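How to fold a soft cloth that would rather not be folded
Posted 27th May by Neema Mabula

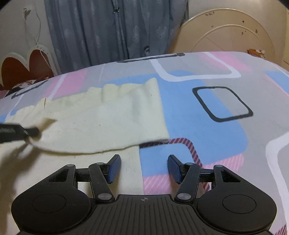

The cream cloth on the bed, before any folding.

Every household has a piece of cloth that lives as a wad. Ours is cream, going on yellow, and it spends most of its life crumpled at the back of the linen closet behind things that know how to behave. It can be taught to lie flat. You need a bed, your hands and the patience for five minutes of smoothing.

Make the bed first. I know. But a cloth spread over a rumpled blanket picks up every lump underneath, and you'll be smoothing the wrong layer. A patterned bedspread helps a lot with a pale cloth, as you can tell at a glance where one stops and the other starts.

1. Shake it out, away from the bed. Then go over it for lint and specks. A strip of tape around your fingers gets most of them.

2. Find your straightest side and line it up with something in the bedspread pattern. This is your guide for everything that follows, so don't pick a curly one out of sympathy.

3. Work the ridges out from that side with flat palms. Push, don't pull. Pulling stretches soft cloth on the slant and you end up with a shape they don't cover in school.

4. Deal with the hem. If it curls up, roll it back the other way between finger and thumb, press it down and count to seven. Stubborn ones get a paperback on top while you do something else.

5. Fold in half, far side toward you, corners together. Smooth again. Fold in half the other way.

6. Fold into thirds if your shelf is narrow. Mine is — I blame the previous tenants.

Radoslava Murín wrote in to say she irons hers between steps 3 and 4. She is welcome to come and do mine.

Store it near the top of the pile, fold facing out.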